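Progress report to Dakcombe, second period
Project: Teaching two-arm tasks by demonstration (short name: Siltarano)
Prepared by: Sowmya Poojary
Date: 2022-10-09

1. Purpose of this report

This report covers the second period of the grant. It follows the order of the work plan, so that you can compare each section with what we promised. Costs are reported separately by our finance office and I do not repeat them here.

The goal of the project did not change. We want to learn how a person without a programming background can show a two-arm robot a simple sorting job, and how good the showing must be before the robot can learn from it. We compare two ways of showing. In the first way the operator holds the arm and guides it by hand. In the second way the operator stays outside the work area and moves the arms with a remote pair of handles.

2. Work done in the period

The setup of the bench took longer than planned. Both arms had to be mounted again, as the first position left a zone in the middle of the table which only the left arm could reach well. After the change both grippers can meet over the center and pass an object to each other. The calibration was then repeated and the results are stored with the recordings.

The software for the remote handles comes from our earlier project Taipe. We kept most of it. The main addition is a foot pedal which pauses the recording, so the operator can change the grip on the handles without spoiling the demonstration. Operators asked for this already in the first period, and I regret that it came so late.

We also wrote a short instruction for new operators. It has two pages and avoids technical words. A person who reads it should be able to make the first usable demonstration on the same day. With one operator this did not succeed, and we have rewritten the part on closing the gripper.

3. The sorting task

The task for this period is sorting of drink containers into colored cups. We chose it for practical reasons. The containers have different weight and stiffness, and the cups have a narrow opening compared to the containers, so the last few centimeters of the movement decide the result. The operator is free to choose which arm takes which object, and to use a hand-over when the distance is uncomfortable.

In the current layout the two cups stand next to each other near the far side of the table, one gray and one yellow. The gray cup has a small bottle with a red cap in it, the yellow one is empty, and the left arm holds an open aluminum can upright in front of the gray cup. The right gripper is open.
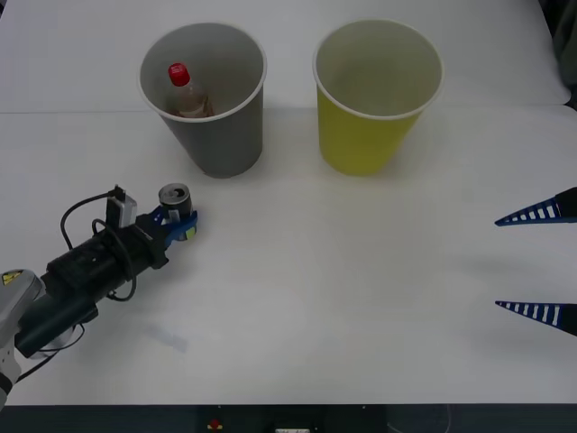 Dakcombe's reviewer asked, after reading our draft, whether an operator who works by remote control can really feel that a can is beginning to give way, and if not, why we should expect the robot to learn a gentle grip from such a demonstration. The reviewer added that the hand-guided recordings might be enough on their own, and that the remote handles should be defended better in the next report.

I think this question is fair. The operator cannot feel the can through our handles. They send position only, and no force comes back. What the operator has is the view of the table and a small bar on the screen that shows the gripper current. Experienced operators watch the bar and stop closing early. New operators look only at the fingers, and they squeeze too much. We see this clearly in the recorded current, and we have begun to mark such demonstrations so that they can be left out of the training.

Hand guiding is better in this respect, but it has its own weakness. One person can guide one arm with good control. To guide both arms at the same moment we need two persons, and their timing is never the same from one recording to the next. In addition, the body of the person often blocks the view of the fixed camera, and the learning method depends on that view. For the hand-over this is a serious problem. For picking with a single arm it is a small one.

For these reasons I propose to keep both methods: hand guiding for the grip itself, and remote control for the whole sequence.

4. What we learned about the quality of demonstrations

Slow demonstrations are not always good demonstrations. Some operators stop above the cup to check the alignment, and the learned policy then stops there too, sometimes without continuing. We now ask the operators to plan the movement before they start and to use the pedal if they must think.

Variation in the start position is useful, but only when the operator stays consistent in the way of approaching. When one operator approaches the cup from the side and another from above, the robot tends to choose a path between them and touches the rim. We will therefore separate the recordings by approach and train on each group alone before mixing.

Unsuccessful attempts are kept. We do not train on them at present, but they help when we explain to a new operator what should be avoided.

5. Problems and delays

The replacement finger pads from Prastitlow arrived 7 days after the agreed date. During this time we continued with the old pads, which were worn, and the recordings from those days must be treated with care. They are labeled in the data log.

The second delay is in the comparison study with outside participants. The ethics approval was given, but the insurance text for hand guiding had to be changed, and our legal office needed more time. The study will start later than written in the work plan. I do not expect an effect on the final date of the project.

6. Plan for the next period

Until the end of December we will finish the recordings for the sorting task with both methods and train the first policies on the separated groups. We will also test a simple vibration signal in the remote handles, which should warn the operator when the gripper current rises. It is a cheap solution and does not replace real force feedback, but it may answer a part of the reviewer's concern.

From Dakcombe we need two decisions. The first is permission to move the remaining travel money to parts for the handles. The second is whether the comparison study may run with fewer participants in case the insurance question is not closed in time. I would be grateful for a reply before we order the parts.

Sowmya Poojary
Project lead, Siltarano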